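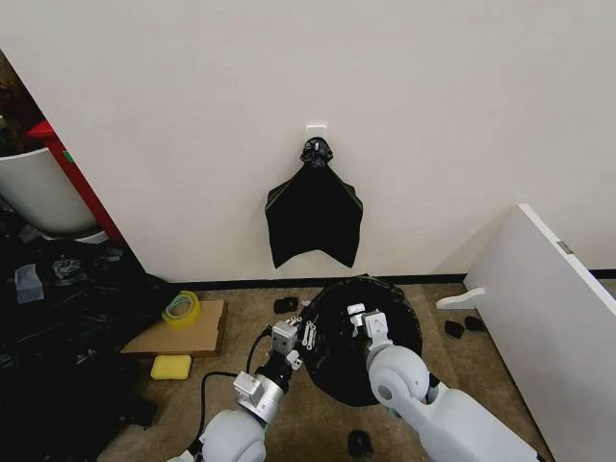 Privholm Adhesive Wall Hook, Square, White

Sold in packs of 3. Peel, press, wait, hang.

Most stick-on hooks make promises we would not repeat to a customer's face. "Holds anything" was printed on the last brand we carried, and we got a drawer full of them back. Privholm says less on the package, so we agreed to stock it. We still have some reservations and they are listed further down.

What it's good for
Light, everyday stuff: a bag, a dish towel, a set of keys, a dog leash. The plate is square and flat-backed, and on a pale painted wall you stop noticing it.

What the maker claims
Privholm rates each hook at 2 pounds. Treat that as a ceiling. The figure comes from a smooth panel in a test room, and your hallway has old paint, dust and people who yank things. Ghislain Tremblay at our Makbridge store tells customers to plan on half and buy a screw-in hook for the rest. We lose a few sales that way.

"Removes without a trace"
Sometimes. On gloss paint and tile, yes, if you pull the tab straight down and slowly. On flat paint we have seen it take a chip with it. Try one behind a door first – and if you rent, take that advice seriously.

Before you stick it
Wipe the spot with rubbing alcohol and let it dry. Press hard for 22 seconds. Then leave it alone overnight, whatever the package says about "instant" hold. Do not use on wallpaper, brick, or paint that is still curing.

Details
Finish: white
Mounting: adhesive strip, one per hook
Refill strips: sold separately, and in our view overpriced
Case quantity: 400 hooks, trade accounts only

Customer comment
"Bought two packs. One hook fell off the bathroom wall in the first week, the others are still up. I'd call that average." – Oi-ling Liao

Returns
Unopened packs only. Used strips can't be resold and we can't judge what they were stuck to.

See also: Yammine over-door rack, Trutach screw-in hook (brass or black)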